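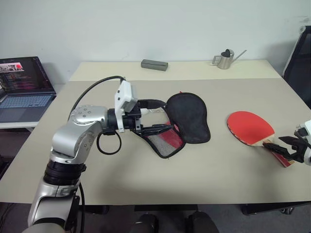
The Last Mile to Farnthorpe

By Stekix
2024-08-08
5 minute read

The rain came in sideways just past the Arriaga bakery, and my sister laughed so hard she had to hold on to the wall.

We had been walking since before it was light. The pilgrimage to Farnthorpe goes in November, always has, because the saint supposedly arrived there in a November with one shoe and a lamb, and no bishop since has had the nerve to move it to June. I was forty-one and I had never done it. My sister had done it every year since school, and she had talked about it over so many Christmas dinners that I felt I knew every gate.

I didn't know anything! I didn't know about the singing, for one thing. I had imagined a sort of murmuring, people with their heads down. But from the moment we left Stonwood church the whole long line of us was at it, the front half a verse ahead of the back half, so that if you walked in the middle (we walked in the middle) you got both at once, sliding over each other like two radios. Number 155 in the green book came round again and again. By the second village I had the alto part, or something close enough that the woman in front turned and gave me a toffee.

"You're enjoying this," said my sister.

"My boots are full of water."

"You're enjoying it, though."

I was. I was enjoying the mud and the terrible tea in the scout hut and the old man who blessed every dog we met, gravely, with two fingers, while the owners stood about not knowing where to look. I was enjoying being one of a lot of people all going the same way.

We stopped for lunch in the lee of a barn. My sister took our mother's prayer card out of her inside pocket, where she had kept it in a sandwich bag, and looked at it and put it back. Mum had carried that card to Farnthorpe and home again until her hip went, and after that my sister carried it for her. This was the first year there was nobody at home to bring it back to.

"You have it for the last bit," she said, and held out the sandwich bag.

"I don't believe in it, you know."

"It weighs nothing. Put it in your pocket."
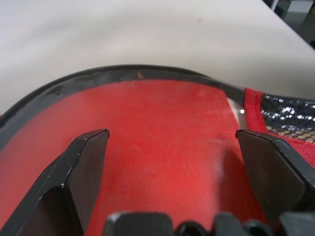 Red fabric on a white tabletop

After the barn the path goes down to the river and then up, and the up is the part everyone warns you about. There are 113 steps cut into the hill, and they were cut by somebody with much longer legs than mine. The singing thinned out. All you could hear was breath and sticks and the water running down the middle of the steps to meet us. A boy in a yellow coat passed me, then came back down, then passed me again, purely for the joy of it.

Halfway up I sat on the bank and let people go by. A stranger put a hand on my shoulder without stopping. Then another one did, and another, and I realised it was simply what they did here, that anyone sitting down on the Farnthorpe steps got a pat from everyone going past. Some pats were brisk and some were wet and one smelt strongly of oranges. I kept my hand over the pocket with the card in it. I thought of Mum sitting on this same bank with her bad hip, getting patted by half the county and loving it, and I had a good long cry - the kind where you don't bother with a hanky as your face is soaked already.

My sister waited four steps up and looked at the view, which was entirely cloud.
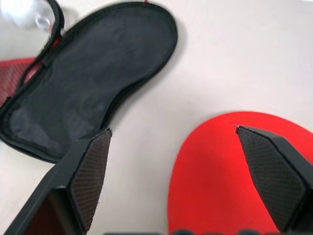

The gripper standing open

The chapel at the top is tiny. I had pictured something with a spire! It has a door you duck under and a stone shelf along one wall, and the shelf was crowded with the things people had carried: cards, ribbons, a baby's sock, a bus ticket, a set of keys. You leave yours there while you say whatever you have to say, and then you pick it up and take it home. Those are the rules. My sister had told me so at a great many Christmas dinners.

I took the card out of its bag and stood it between the sock and the keys. I didn't say anything churchy. I told Mum that the tea was still awful and that I had learned the alto line.

Behind us they had started number 155 again, out in the rain, the ones who couldn't fit inside. My sister went in on the tune. I waited for the alto to come round, and I came in a beat late, and much too loud, and the woman with the toffees turned and beamed at me across the whole packed, steaming room.

"Same time next year?" my sister said, when we had ducked back out under the door.

I had the card in my pocket already. I asked her what she did about her boots.

Get new stories by email once a month. Enter your address to join the newsletter. You can unsubscribe at any time.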